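Writing House Rules for a Sorting Arm
Project report, Robotics Practice, spring term
Team Skirken

When our team signed up for the desk-sorting project, I figured we would spend the term arguing about code. We spent most of it arguing about rules! Our advisor, Anežka Říha, told us in the first meeting that she would grade the safety sheet and the logging sheet before she even looked at the arm moving, and I remember thinking she was kidding. She was very much not kidding.

So this report is mostly about the rule sheet: how we wrote it, what we threw out, and which parts I'd keep if I did this again. The software side is in Bhatia's report (he did the grasp planner, and he explains it way better than I could).

Our first draft came together in one long evening in February and it was terrible. It had 31 rules, half of them copied from the lab's door poster, and stuff like "be careful around the arm," which you can't check. Anežka crossed that one out and wrote "how would I know?" next to it. That question ended up being our test for everything. If a second person couldn't look at the bench and say yes or no, the rule got rewritten or cut.

The survivors, more or less in the order we use them:

Stop button within reach of whoever is running the arm, and that person isn't also typing.
Speed capped at 90 millimeters per second any time hands could be near the bench.
Say "arm live" out loud before power goes to the joints, and wait for an answer.
Close on small metal parts at the lowest force setting that holds, and write the setting down.
Lift straight up first, then travel.
A dropped item stays where it landed until the run is stopped and logged.
One name per run in the log, no "team" entries.

The lifting rule caused the biggest fight. I wanted to let the planner pick any path it liked, which is faster. But binder clips are awkward little things, with handles sticking up that love to snag on whatever is next to them, and a bin has a rim you can catch on the way over. We went with straight up, plus a clearance check at the bin before the gripper is allowed to open.
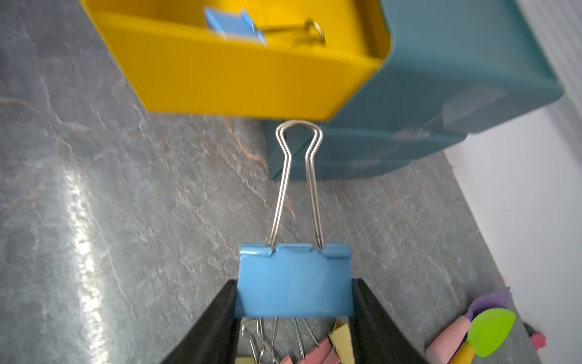
Figure 1. Wrist camera view with a blue binder clip in the gripper, just below the rim of the yellow bin.

We logged 704 runs under the final sheet, and every one has an operator name and a force setting. I'm weirdly proud of that. The log file is 3080 lines long because we also wrote a line for each stop, each restart and each change to the settings. Reading it back is pretty boring, but when we swapped the finger pads and the grasps started acting differently, I could find the exact Thursday it happened in a couple of minutes. Before the log we would've just blamed the camera.

One thing I'd change is how we handled clutter. Our sheet says to clear the bench of anything that isn't part of the task, and we never really agreed on what that meant. Do craft supplies next to the wall count? Gurasska said yes, I said only if the arm can reach them — we should have measured the reach and put tape down in week one. The next version, which we're handing to the Hullia team, has a taped line and a rule that goes with it.

I'd also do the sign-off differently. We all signed the sheet once, at the start, and then it changed four times. Now there's a version number at the top and you initial the new one before your next run. It takes ten seconds and I still forgot twice.

The full sheet, the old drafts and Anežka's comments (she said we could include them) are in the appendix.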